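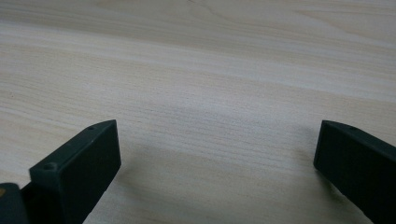
What the hand tool changes for bench staff

Grestis put hand-held grippers on the packing benches in Udlow last July. The job is simple to state. An operator picks parts with the two dark fingers instead of their own, and the recordings go to Prins, the integrator, to train the arms planned for the second line. The quota is 130 picks per shift.

I work one of those benches, and my objection is to how the work is booked. The time sheet has no code for it. It goes under "other," next to sweeping and waiting for labels. Closing two parallel fingers over a pale wood surface at an even speed, with nothing between them until the part is reached, is skilled work. New people need over 6 shifts before their pick times settle.

The second change is pace. With bare hands you correct a bad grasp without noticing. With the tool you open, back off and start again, and each restart is logged. Stijn Hermans, who ran the bench before me, asked for restarts to be left out of the individual figures. Management agreed for the trial period and has put nothing in writing since. A restart is useful training data. It should not also count against the operator who produced it.

Third, the wrist. The tool shifts load from the fingertips to the forearm. Our rotation is 2 hours on, then a different station – on paper. In a short-staffed week it slips.

The Anau site has 197 people and gets the same benches next. I would ask for three things there before the first shift: a pay code for demonstration work, restarts kept out of personal records, and a rotation the line lead cannot waive. I have no quarrel with the arms. They will take over the dullest part of the job, and the people teaching them should be paid at the rate for teaching.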